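Robotics > Planning > Equipment > tabletop-sim-budget

12 stars | 5 comments | 6 shares

# Muter tabletop set – README

Sim data we're using to decide what to buy for the real bench at Studmont. Not a benchmark. If you want a benchmark go somewhere else.

Status: working draft. Numbers change when quotes change.

## What's in it

- 55 episodes, all rendered, all kitchen-type table
- two arms with five-finger hands
- budget sheet (budget.csv)
- parts list with lead times (parts.csv, half filled)
- notes from the 6 planning calls, unedited

Not in it: force readings, audio, anything from real hardware. We don't own the hardware yet, hence the budget.

## Why sim first

The arms are the big line. Hands are the second line and the one that worries me. Wanted to know before signing anything:

- do we need both arms or can one do most of it
- do we need real hands or are cheap two-jaw grippers ok
- how big a table

Table size was the easy one. Hands wasn't.

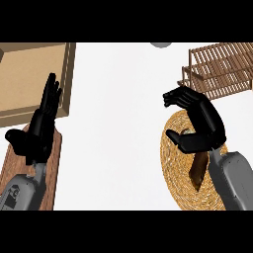
Fig. 1. Two-arm view. Right hand over the loaf-shaped item on the round mat, left hand upright by the tray and board.

Reach over a long item at an angle is where I'd expect a two-jaw gripper to struggle. Haven't run the gripper version yet so that's a guess. Ticket is open. If it does fine the hands line drops a lot and we can stop arguing about it.

## Budget lines

Order matters, top gets paid first.

1. Arms, pair – Altow quote, good until end of February
2. Hands, pair – Boiko quote, no spares included (ask again)
3. Table and mounting plate – shop can make it
4. Safety stuff: e-stop, floor tape, light curtain
5. Compute – reuse the old box for now
6. Props: tray, cutting board, rack, mats. Petty cash
7. Spares. See below

Shipping is NOT in the Altow number. Got caught on that last time. Import fees also not in.

## Spares

12 percent of the hardware total, held back. First version of the sheet had 5 and that was too thin, one broken finger and a wrist cable would eat it. Please dont move money out of this line to cover compute.

## One arm or two

Still open. A lot of the episodes are one hand working one side of the table with the other parked. Buying one arm now and one next year is a real option, mounting plate should be drilled for two either way.

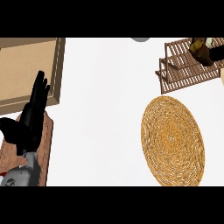 Fig. 2. One arm in view. Hand over the corner of the tray, rack and mat on the far side.

Gap between the board side and the mat side is wide. One arm would have to cover all of it, so check the reach figure on the Altow sheet against the table drawing before anyone says "one is enough". Table could shrink too. Cheaper than an arm.

## Known problems

- black bands top and bottom on the renders, crop before training
- objects at the edges get cut off, so don't use these to measure prop sizes
- some episode names have a trailing space, will fix
- parts.csv mixes weeks and days in the lead time colum. Weeks unless it says d

## How to use the sheet

Open budget.csv, change the yellow cells only. Export loses the yellow, so: columns C and F. Everything else is formulas in the original and plain values here. If you change a quote put the month in the notes column.

## To do

- gripper run, same tasks
- second quote for hands
- ask Altow if the warranty covers third party hands on their wrist – have asked once, no reply
- floor load at Studmont, the corner room

## License

Internal and partner use. Renders can go in slides, quotes can not.

5 comments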